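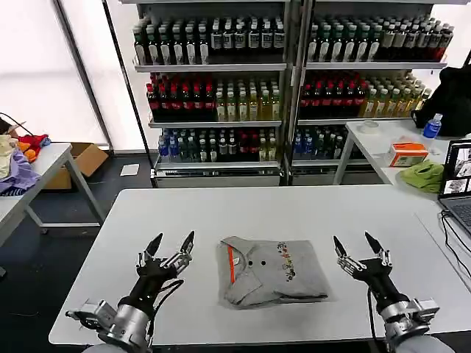
Did anyone lose their job to the folding robot?

No. I'm Anayeli, I've folded at Funura for six years, and I'm still here! All 17 of us are – we just do more sorting and a lot less folding.

So what do you do all day?

I check collars, pull stained pieces and set up the next pile.
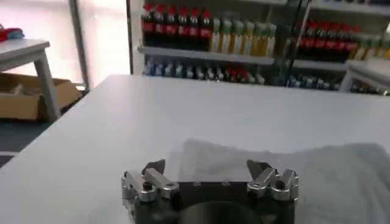
Who do I tell if a fold looks bad?

Tell Adel Chraibi or me, and put the piece back on the heap. We'd rather hear it twice.

Is it faster than you?

Not on polos, ha. I still win those, 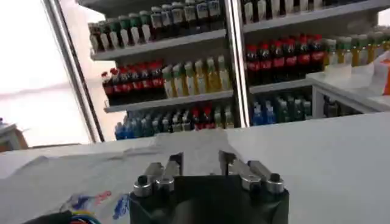
but my wrists are happier letting it take the long runs, and I go home a lot less sore.

Will my pay change?

It hasn't so far. Nawal Fahmy goes over rates with each of us in October.

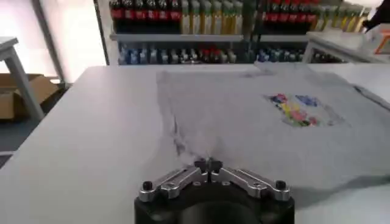
Gray tee on the folding table, Gadville shop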